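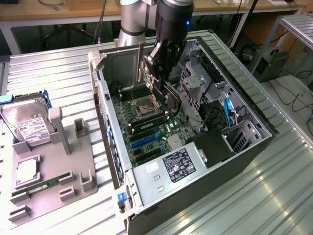
Puseo PC Assembly Demonstrations
README, last edited July 16, 2024
Maintained by Štěpánka Gajdoš and Bohumila Štefanec

Summary

Puseo is a set of remote-controlled demonstrations of desktop computer assembly. A person drives the robot through each part of the job and the robot's motion is recorded along with video from fixed cameras. The set was made for training and testing imitation policies on work with tight fits and small parts.

This release has 781 episodes. Of these, 106 are held out for testing and should not be used for training. The split is by session, so episodes from one session never land on both sides.

Task

The computer is an open tower with its motherboard in place. Loose parts are kept in a gray fixture tray next to it. The parts used in the tasks are a processor, a memory module and a 3.5-inch hard disk drive. Each episode covers one of 3 tasks:

cpu_place: pick the processor from its pocket and set it in the open socket
ram_insert: pick the memory module and seat it in a slot
hdd_insert: pick the drive and slide it into the drive cage

Closing the socket lever is not part of cpu_place. The episode ends when the gripper has let go and moved clear of the board.

How the demonstrations were collected

Operators used the Stikeo handheld controller. Hand position is mapped to gripper position at a scale of one to one for reaching and one to three for insertion. The operator switches between them with the thumb button, and the switch is logged in the scale field. Bohumila trained all the operators. New operators did a practice block first, and those runs are not included.

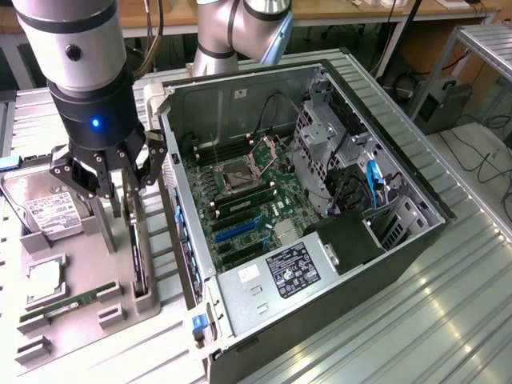

The tray was not moved within a session, but its position relative to the tower changes a little between sessions. Do not hard-code pick positions. Use the tray pose in session.json as a starting guess only.

Memory insertion was the hardest task to demonstrate. Operators had no force feedback, so many of them pushed down on one end of the module and then the other. We left these episodes in. They are marked two_stage in the notes column.

Files

episodes/ one folder per episode, with states, actions and video
session.json tray pose, operator code, camera settings
labels.csv task, outcome, notes
splits/ train and test lists

The full download is 570 GB. The Larnaseo mirror also has a small version without video.

Outcome labels

success, partial or fail. Labels were set by the operator right after the episode and checked later by Štěpánka. Where the two did not agree, her label is in outcome and the first one is in outcome_raw.

Known problems

Gripper width is logged late in the April sessions. Run fix_width.py before using them.
Reflections from the metal tabletop wash out parts of some videos.
The Jurčo loader reads quaternions as w first. Our files store w last.

Please report bad labels with the episode number and the file name.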